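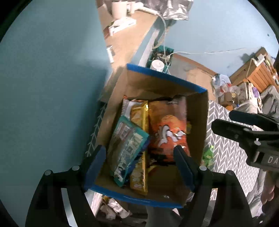 티켓 번호 585

제목: Killisar 숙소 예약, Rollport 채널 연동 후 객실 재고 불일치
접수일: 2021년 7월 1일
접수자: Tahira Arain
담당자: Sobia Naqvi
분류: 예약 엔진 / 채널 관리
우선순위: 높음
상태: 모니터링 중

증상
Rollport에서 판매되는 Aron 별관 더블룸의 재고가 프런트 시스템(PMS)과 일치하지 않음. PMS 잔여 객실은 4실, Rollport 노출 재고는 5실. 같은 숙박일에 초과 예약 1건 발생. 해당 고객은 Swati 본관 동급 객실로 변경 처리함. 본관 객실은 재고와 요금 모두 정상.

재현 절차
PMS에서 별관 더블룸 예약을 신규 등록하면 Rollport 재고가 정상 차감됨. 같은 예약의 객실 타입을 트윈에서 더블로 변경하면 트윈 재고는 복원되나 더블 재고는 차감되지 않음. 수동 전체 동기화를 실행하면 값이 맞춰지지만, 다음 타입 변경 시 다시 어긋남.

조치 기록 (Sobia Naqvi)
연동 로그에서 타입 변경 이벤트의 전송 내역 확인. 취소 메시지는 전송되었고 응답도 정상. 신규 차감 메시지는 "room code not mapped" 오류로 폐기됨. 재시도 큐에도 남아 있지 않음.

객실 코드 매핑표 대조. 별관 더블의 신규 예약용 코드는 등록되어 있으나 변경용 코드가 비어 있음. 지난 11월 별관 객실 타입을 재편하면서 구 코드를 삭제한 이력이 있고, 대체 코드는 입력되지 않은 상태였음.

변경용 코드를 입력하고 연동 모듈 재시작. 테스트 예약으로 트윈에서 더블, 더블에서 트윈 변경을 각각 수행. 두 경우 모두 재고 반영 확인 후 테스트 예약 삭제. 별관 더블은 작업 시간 동안 Rollport 판매를 중지했다가 재개함. 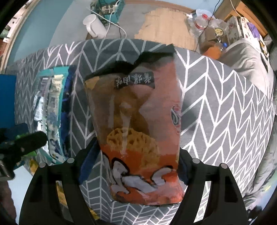

문: 이미 Rollport로 들어온 예약도 다시 입력해야 합니까?
답: 기존 예약은 PMS에 정상 저장되어 있으므로 재입력하지 않습니다. 전체 동기화를 한 번 실행하면 잔여 객실 수만 갱신됩니다.

추가 메모 (Tahira Arain)
전체 동기화 실행함. 별관 더블은 양쪽 모두 4실로 표시됨. 요금과 조식 포함 조건은 변동 없음. 최소 숙박일 설정도 그대로 유지됨. 야간 근무자에게 별관 타입 변경 후 Rollport 화면을 대조하도록 전달함.

잔여 작업
매핑 누락 시 메시지를 폐기하지 않고 보류 큐로 보내도록 설정 변경 요청 등록. 담당 Sobia Naqvi. 변경용 코드가 비어 있는 다른 객실 타입이 있는지 Killisar 전체 매핑표 점검 필요. 점검 결과는 이 티켓에 첨부 예정.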